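My niece will be three in June, and my sister asked me already in the winter if I could find her a kitchen. Not a real one, of course. My sister cooks in a real one that is smaller than a wardrobe, and the girl stands between her legs the whole time with a spoon. So a toy kitchen it should be, made of wood, and it must fit in the corner next to the radiator.

I looked for a long time. Many play kitchens are pink, and many are so big that the child needs her own apartment for them. In the end I bought one second-hand from a man in Zirkemdale, Valdis Kivi, whose children are too old for it now. He wanted 438 for the kitchen with a box of pots, and I paid without discussing. My husband thinks I should have discussed. The same kitchen new, with delivery, was 878 in the shop on Kuson Street, so I am at peace with it.

It came to me in parts, in two blankets. The screws were in a jar of Bozkurt olives (empty, but it still smelled). There was no instruction paper, and I am a person who likes an instruction paper. I started after lunch and finished when it was time to make supper. The upper part I built wrong the first time, because I did not see that the side posts have a front and a back.
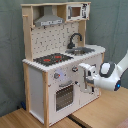
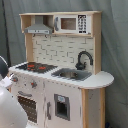 *The kitchen put together, with the range hood on the left and the microwave on the right.*

What I like the most is the hood. It is gray and has a real chimney shape, and along the front there are very small printed buttons. My own hood at home has less character. The faucet is black and curved like a swan neck, and I can already imagine how many cups of nothing will be filled under it.

The red rings on the stove are also nice. I remember that my grandmother's stove had rings like this, and we were not allowed to go near. I think it is good for a child to have a stove where she is allowed to go near.

Some work is left. I want to go over the bare wood with oil, a thin layer only. The oil I have is Clevaretti, left over from our cutting boards, and I must first read on the can if it is suitable for toys. I would also like to sew a small curtain for the window in that corner -- my sister does not know this yet. The fabric is 98 centimeters wide, which should be enough if I make no mistake with the hem.

The pots need washing too. There is one lid more than there are pots, and I have tried it on everything.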